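16/09/2021 – Visite de la délégation Stuvholm, salle de démo

Arrivés avec vingt minutes d'avance, donc pendant que je cherchais encore l'adaptateur du projecteur. Anwara Kodikara a meublé avec l'historique du projet Resunbridge, version longue. Quelqu'un a pris des notes, j'ignore pourquoi.

Présenté la tâche « chambre » en simulation : un lit encombré, le bras Franka, consigne de ranger. Graine 431, celle qu'on connaît par cœur. Premier commentaire du public : « Qui dort avec un mégaphone ? » Question notée, transmise à personne.

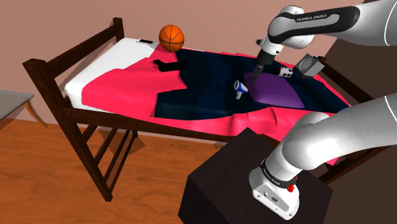
Ensuite, le couplet sur les tissus. Les couvertures coûtent plus cher en calcul que tout le reste, et c'est évidemment ce que les visiteurs regardent le moins. Ils voulaient savoir si le robot plie le linge. Non. Ils ont redemandé autrement. Toujours non.

À faire avant Brilbridge :
- limiter l'épisode à 4000 pas
- corriger le log qui affiche 1292 avertissements à l'écran
- cacher l'adaptateur dans un endroit dont je me souvienne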